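My Horoscope Project: Final Report
September 4, 2020

For my independent project I wanted to find out if people can pick their own daily horoscope out of a pile when the sign names are taken off. I've read mine every morning since middle school, so I had opinions going in (I'm a Virgo, of course I did).

How I set it up

I used two horoscope columns, one from the Olitz almanac site and one from a free newsletter called Tasano. All through June I copied the readings into a spreadsheet, took out the sign names and anything that gave them away, like "your ruling planet Venus." Then 22 people from my dorm and my summer job signed up to get a set of readings each evening and choose the one that fit the day they'd just had. I ended up with 298 usable answers, which made me really happy - I was expecting half the group to quit after a week!
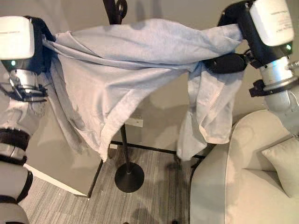
What I found

With twelve signs you'd expect a right guess one time in twelve by pure luck. My group did a tiny bit better than that with Olitz and a tiny bit worse with Tasano, and when I put the two together it was pretty much luck. The fun part was the comments box. People wrote long, sweet explanations of why a reading was so them, and a lot of those readings belonged to some other sign. The Tasano ones got picked a lot when they mentioned money or being tired, and I guess that covers everybody I know.

I also asked how much they believed in astrology before we started. The strong believers wrote longer comments but they didn't guess any better.

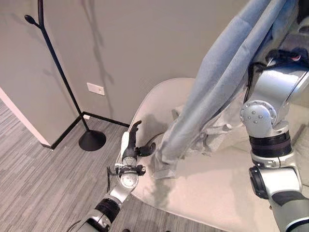 Unel wrote back after reading my draft that I'd made it too hard: "A sun sign column is for one twelfth of the planet. Try it with full birth charts and then tell me it's luck." I think that's fair. I left out rising signs and moons completely, and birth times were a mess to collect anyway.

What I'd change

Next time I'd run it longer, use the Hoshino chart software so each person gets a real chart reading, and mix in a couple of made-up readings as a control. I'd also send the readings earlier, as some people were clearly half asleep when they answered.

I still read my horoscope every morning, by the way.

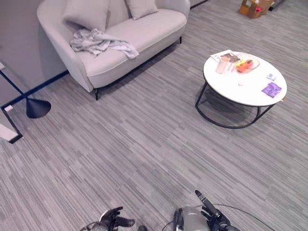
Fig. 3. Light grey loveseat with two throw pillows.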